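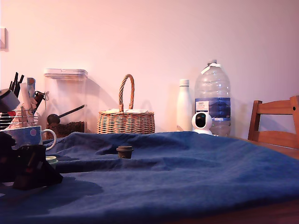

Can a robot arm clear a kitchen table yet?

Posted in Home Automation, Saturday

I'm pricing a small arm with a two-finger gripper for light chores, mainly putting away small items left on a table. The Lurkon brochure says it handles "everyday clutter". My table usually has a cloth on it, and the cloth is never flat. Is that a problem, or does the software cope?

Workari

It's a problem. On a hard surface the arm knows the table height and can close just above it. On bunched fabric the height changes with every fold, and the fingers can pinch cloth along with the object. Small dark items sitting in a dip are the worst case.

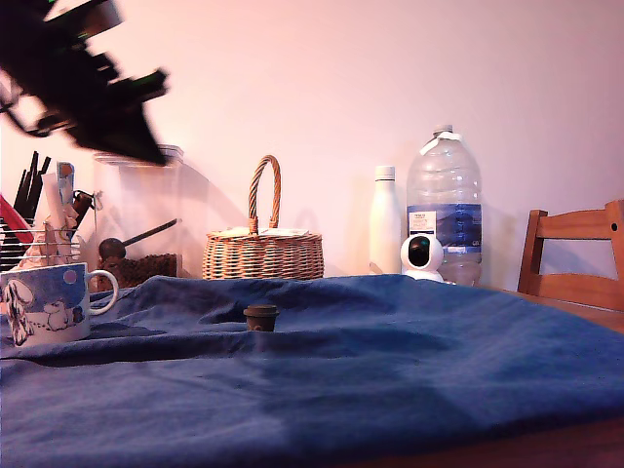
Small brown piece standing in the folds, gripper over by the jar.

My own arm gets about 10 pickups an hour on a bare bench. With a towel down I've had as few as 2. Slow the last 60 mm of the approach and keep the grip force low.

Moroz

just take the cloth off

Darkov

Removing the cloth helps, but then you're doing the chore for it. Try approaching from directly above, with the fingers lined up along the fold.

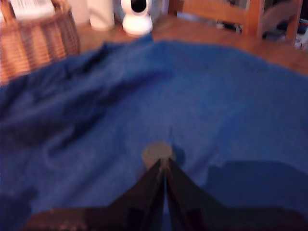 Check the camera angle as well. If the fingers block the object's outline in the final stage, the controller is working from an old position estimate. A second camera off to the side fixed most of that for me. I still wouldn't leave it running near anything breakable.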